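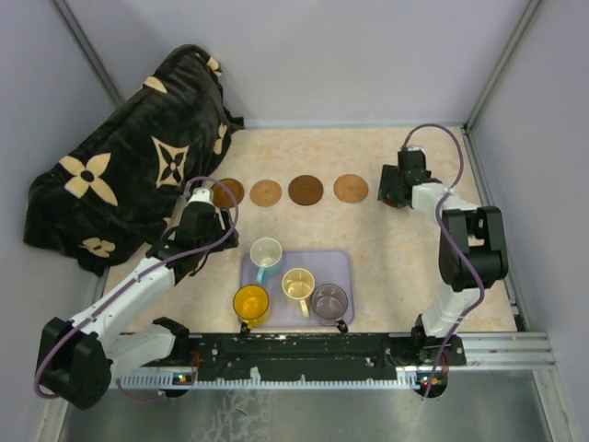

Main page | Contents | Recent changes | Random article | Talk

Milleo (software)

Milleo is a task planning and control package for two-armed tabletop robots. It takes a goal written as a list of object placements, breaks it into pick and place steps, and assigns each step to the left or right arm. It was written by Rosine Rey and Joni Riihimäki and first released in April 2021 as an add-on to the older motion library Gilla. Supporters describe it as a general planner for household manipulation. The published evidence for that description is thin, and most of it comes from the authors.

Background

Gilla handled one arm at a time. Users who wanted two arms ran two copies and kept them apart with a fixed line down the middle of the table, which each arm was forbidden to cross. Rey's first version of Milleo replaced the line with a shared reservation table: before moving, an arm books the volume it will sweep through, and the other arm waits if its own booking overlaps. Riihimäki added the assignment step, which decides who does what. The name has no agreed meaning, and the two authors have given different accounts of it.

How it works

The package has three layers. The perception layer, Pinia, turns camera input into a list of objects with positions and confidence scores. The planner works on that list and never looks at pixels. The control layer sends joint targets to the arms and reports back when a motion is finished or has stalled.

A typical job is a table setting, such as moving mugs from a tray onto a row of coasters. The planner has to choose which mug goes to which coaster, which arm carries it, and in what order. With four mugs and five coasters there are 120 ways to give each mug its own coaster, before the choice of arm or order is counted. Milleo does not search all of this. It gives each object to the nearer arm, then swaps assignments while the estimated time keeps falling. The documentation calls the result "near-optimal." No bound is given, and the method can stop at a poor answer when most of the objects sit on one side.

Handles are dealt with separately. Pinia fits a direction to each mug handle, and the planner prefers grasps that keep the handle clear of the neighboring mug. When mugs stand close together on a tray it may pick the easiest one first, even if that one has the longest trip.

Perception problems

Pinia's weak points are well known to its users. Clear and tinted glass gives unreliable depth readings, and a see-through mug may be reported as two objects or as none. Dark cloth is a second difficulty. A black blanket left on the table returns few usable points, so its height is guessed from its outline, and printed shapes on the cloth have been listed as flat objects. Round motifs are sometimes labeled as coasters. Version 2 added a filter for this, which checks whether a candidate has a raised edge. Thin woven coasters can fail the same check.

An object hidden by a gripper is a third case. If an arm is parked over a coaster, Pinia keeps the last known position and lowers the confidence slowly. The planner treats the remembered position as real until the score drops below a cutoff, and the default cutoff was chosen by hand.

Reported results

The figure quoted most often is 81 percent of jobs completed without human help, from a report by Rey and Riihimäki covering 800 runs. The report does not say how many different layouts were used, and it counts a job as complete when every mug is on a coaster, including those set down partly over the rim. It also leaves out runs in which perception failed before the first motion. Critics have said this last choice removes the very failures a reader would want to know about.

Gilles Chevalier repeated a smaller version in his own lab with 40 runs and a cloth on the table. He found that two arms saved little time over one, as each spent much of the job waiting for the other's booking to clear. Rey replied that his bookings were set too wide. Chevalier had used the default values.

The claim that Milleo learns from earlier jobs appears in some promotional material from Jacquet, the firm that sells support for it. The released code stores past timings and uses them to adjust its estimates. Nothing else in it changes with use.

Tooling

Milleo comes with a viewer that replays a plan beside the recorded joint positions, and even its critics tend to speak well of it. The planner core is 1675 lines long and can be read in an afternoon. Test coverage of the control layer is poor.

See also: Gilla, Task allocation, Grasp planning

Last edited 13 April 2023

Reader comments (3)

Bilal Rawashdeh: The waiting problem is real. We halved the booking margin and it got better, but then the elbows came closer together than I liked. There should be a separate margin for the elbow.

Timothée Pichon: Article is a bit hard on Pinia. Every depth-based system I've used has trouble with glass. Agree about the cutoff though, I'd like to see where that number came from.

Bilal Rawashdeh: It's in the config file with a comment saying "seems ok".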